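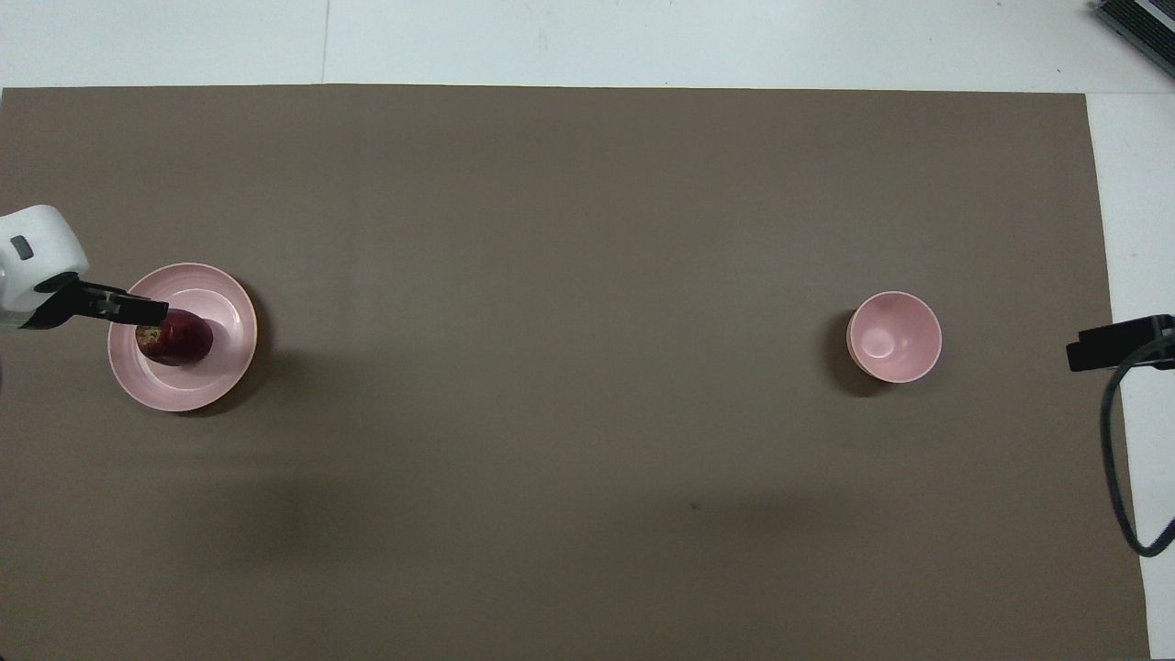 Apple on the plate, bowl off to the right, arm coming in from the left.

Feb 26, 2018, Gokotcombe bench

OK, writing this up while I still remember what we agreed, because the sheet taped to the cabinet is two versions behind and Sarita Kaushik has been fixing it in pencil (I can't read half of it).

The big one is the pick and place rules for the Aryee set. We've been arguing since January over what counts as a clean run and I think we finally have something we can all live with! A run starts with both grippers open and ends with both grippers open. If the fingers close on nothing, the run is kept but tagged "miss". If a person's hand goes over the mat while the arms are live, the run is thrown out, no matter how nice the rest of it looked. I lost a really pretty one to that rule and I'm still a little sore about it.

Speed: leave the cap at 300 mm/s for anything with dishes. Selamawit Alemayehu wanted it higher for the long moves across the mat, and fair enough, they do drag. But then we'd have two caps and somebody (me) would forget to switch back. One cap. We can fight over it again once we have 1,000 runs in the log.

Dishes and food:
Plates get approached from above. Bowls may be taken by the rim, one finger in and one out, but then the lift stays low.
Soft food gets swapped when it starts to look squashed. Write the swap in the log, please, I found three gaps last week.
Nothing we grip goes back to the kitchen. Nothing!! That includes the apples. 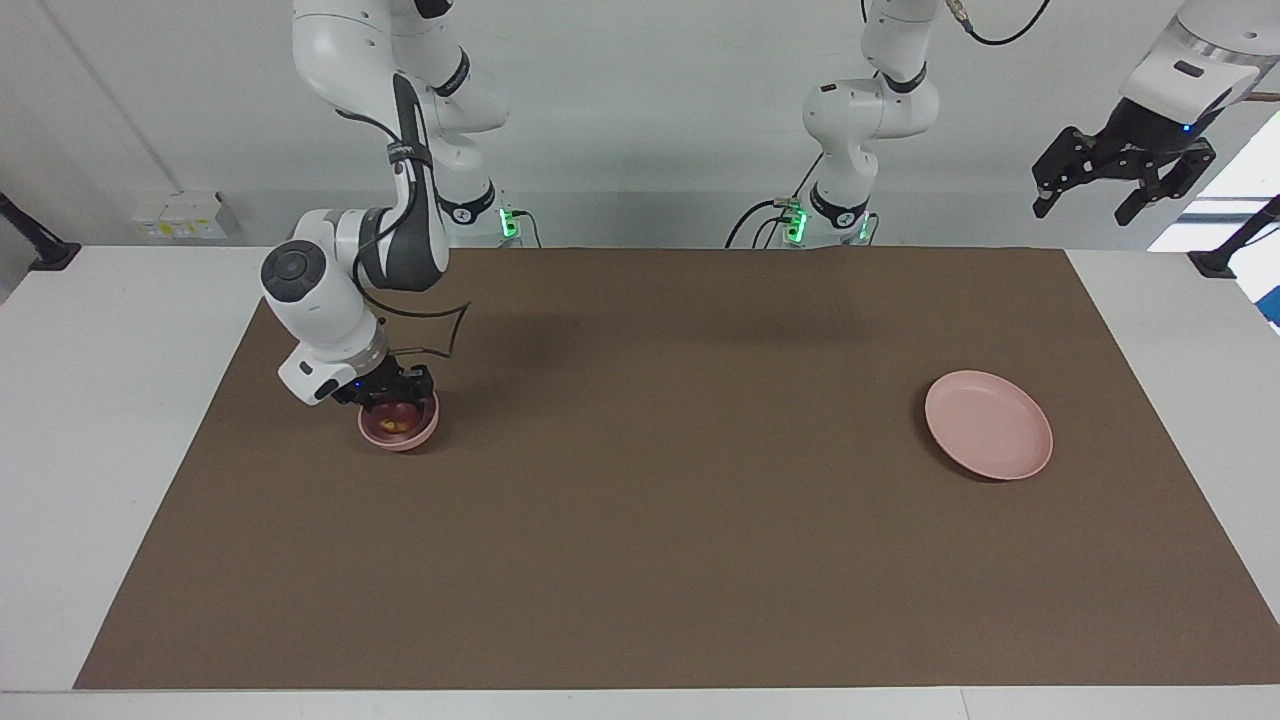
Does a rim grip need its own force setting?
It uses the same low setting as the plates, and if the bowl slips at that setting you tag the run and leave the number alone.

Stops. Selamawit went through the Ferano checklist with me and we fail on one item, which is that the person at the keyboard has to be able to reach the stop button without standing up. I can reach it. Sarita can't, not from the far chair. So the chair moves, or the button moves, and I'd sooner move the button and get a longer lead from Javix. Asked them for a quote. Until it comes, nobody runs from the far chair, even for a quick test.

Also the stop gets pressed for real at the start of every session, with the arms powered, and initialed. Looking at it doesn't count. I went back through the old pages and there were 4 sessions with no initials, two of them mine, oops.

Cables: check the slack with the arms at full stretch before the first run. Tape anything that wanders onto the mat side.

Still open: do we wipe the mat between objects or only between sessions? I say objects, Sarita says we'll be there all night. Need to ask what the Aryee people expect, their document has a whole page on lighting and not one line on cleaning. And the new sheet needs printing, BIG type this time.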